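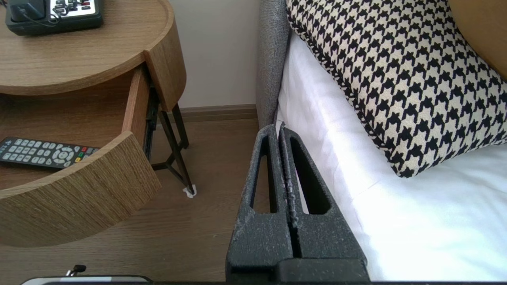

Round drum bedside tables: remote in the drawer or on top?

tallowmere
Right, I'm doing up the two guest rooms over our shop in Vulldale and I have fallen hard for the round drum bedside table. Wood all round, curved drawer fronts with no handles, standing on skinny black metal legs. I love it! My question is a small one and it has been going round my head since June. Where should the telly remote live when guests arrive? I say in the drawer, so the top is clear apart from the phone. My other half says on top or people will never find it.

pegbasket
On top, every time. I did changeovers at a guest house in Clikholm and the remote was the thing people rang down about most. A drawer front with no handle just looks like the side of the table to someone who has been driving all day.

tallowmere
Fair point, though I do think half the fun is finding out it opens (I was opening and shutting ours like a child). Have a look at it closed up with the remote on top:

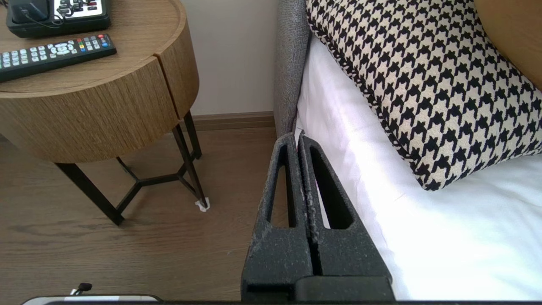

Remote on top, next to the phone. Black legs, grey headboard to the right.

oddmentjar
Oh that is lovely. The grain going up and down round the curve is what does it for me. I'd leave the remote out but line it up neatly with the phone, so it looks put there on purpose.

quillandkettle
Going to disagree with both of you. A round top is smaller than you think once there's a phone on it. Add a glass of water, a book, glasses and a charger and something is going on the floor in the night. Drawer for the remote, and a little card by the phone saying so.

pegbasket
Cards get used as coasters, in my experience! But I take the point about the glass of water.

hobnail_lane
Can I ask about the felt pads? I can see a white one by the foot of the leg. We had the thick stick-on sort from Sirkuven, came in a bag of 100, and they crept out sideways within weeks on our plank floor. Thin metal legs don't give the glue much to hold. I ended up with slip-on rubber caps, much better.

tallowmere
Yes, white felt, and it does look a bit crumpled now you mention it. Off to look up rubber caps. Did you get black ones?

hobnail_lane
Black, and you don't notice them at all. Measure the foot first, I bought the wrong size and had to send the lot back.

oddmentjar
Back to the table itself, how are the drawers put together? I've a pair of Bortolotti ones, nearly 300 quid second-hand, and the first thing I did was get down on the carpet with a torch. The outside of a curved piece will always be pretty. It's the inside of the curve where you find out whether anyone took care.

tallowmere
I am so glad it isn't only me who does this. I get right down to the underneath of any curved furniture now and have a good nose about.

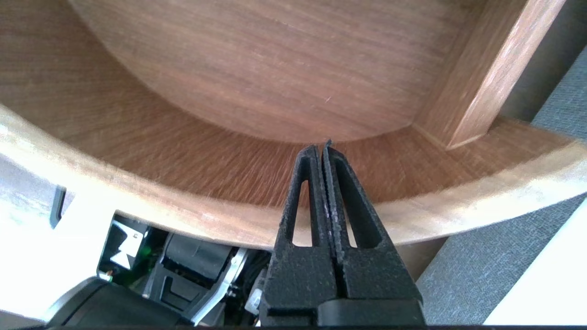 What I look for is how the pieces meet. On a curve the joints have to come in at an angle, and if they're tight there, I trust the rest of it. I also run a finger along the lower rim for rough bits, as that's where tights and duvet covers catch.

quillandkettle
Good tip about the rim. I'd add, pull the drawer right out to its stop and press down gently at the front. If it dips, the runners won't last with guests leaning on it.

tallowmere
Metal runner on ours and it feels solid, but I'll try the press test tonight. So that's two for the top and one for the drawer, unless hobnail_lane has a view?

hobnail_lane
Drawer, but left open a few inches when you've finished making the bed. Guests see it, guests learn it opens, top stays free for tea.

pegbasket
Shins, though.

tallowmere
Ooh, I like the open drawer idea very much. The gap on that side of the bed is decent so I think shins are safe. Trying it in the back room first and will let you all know what the first lot of guests do with it.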